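Chapter 3
Storage at the Work Desk

When Heather Moncrieff took over the records room at Cerwood in March, she spent her first morning looking for a stapler. It was in a drawer under 19 old phone chargers. The room held 375 box files, all labeled and in order, but the desks where people worked had no system at all.

This chapter is about the desk. Chapter 2 dealt with shelves and cabinets, which are used by many people and change slowly. A desk is used by one or two people and changes every hour. The same rules do not always carry over.

We start with reach. Sit in your chair with your elbows at your sides and swing your forearms across the desktop. The area you cover is the near zone. Pens, paper and whatever you are working on belong there. The far zone is what you can touch with your arm straight, and it suits things you use a few times a day - tape, envelopes, a spare cable.

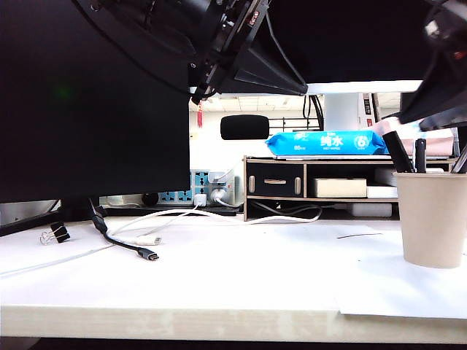
Figure 3.1 Paper and a cup of pens on the desktop, with a wooden organizer behind.

A desk organizer makes use of height in the far zone. Most have a mix of closed and open storage. Small loose items do better in a drawer, while boxes can sit in an open compartment where they are easy to see.

Screens and their cables also take up space, and they are often left out of a desk plan. Section 3.2 covers them. Before you read on, measure your own desk and write down its depth. You will need the figure for Exercise 1.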